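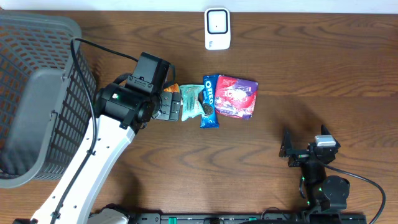

Trelthorpe Opens Bookkeeping Desk for Small Firms in Pickering

Small business owners in Pickering can hand over their day-to-day books starting in September, when Trelthorpe opens its new bookkeeping desk in town!

The service covers sales invoices, supplier bills, bank matching and sales tax records for firms with up to 20 employees. Each client gets one regular bookkeeper (the same person every month) and a plain-language report within 48 hours of month end.

Trelthorpe already keeps the books for 502 businesses, and we're thrilled to be adding Pickering to the list. Appointments are open to new clients now at the Grandura Building, Suite 33, from 8:30 a.m.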